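Card sorting task for the Huredton robotics club: how to set up and record

Updated Sun 14 June

This page explains how we prepare the card task for the Pindine demo table. Please read it to the end before you switch on the arm, also if you did it last term.

What you need: the arm with the glove on, the cardboard organizer, the set of cards, the laptop with our Tautahi script, and its power adapter.

Step 1. Put the organizer on the right side of the table and the laptop on the left. Start the script and wait until it shows "ready". Set the speed to 75 and not to 100. At 100 the fingers close too early and the cards become bent.

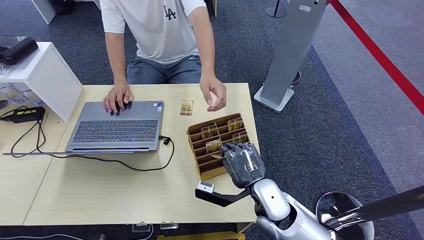

Step 2. Teach the slot positions one by one. Move the hand over the organizer, save the point, then go to the next slot. One person stays seated at the laptop during this and keeps one hand on the touchpad, so the run can be stopped quickly. The cards stand upright in their slots, with the gold and green print, and the spare one lies flat on the table between the laptop and the operator. Keep the laptop cable on the table side of the laptop, in a wide curve like ours, far from the organizer.

Step 3. Run the script one time without touching the cards. The waiting time between two moves is 400 milliseconds. If you make it shorter, the arm still shakes a little when the fingers start to close.

Step 4. Now do a real run. If the hand misses a card, press stop, save the point again and repeat only this slot. You do not need to teach all of them again.

Save the log in the Mallgate folder with your group name. Error 3091 means that the glove sensor is not connected.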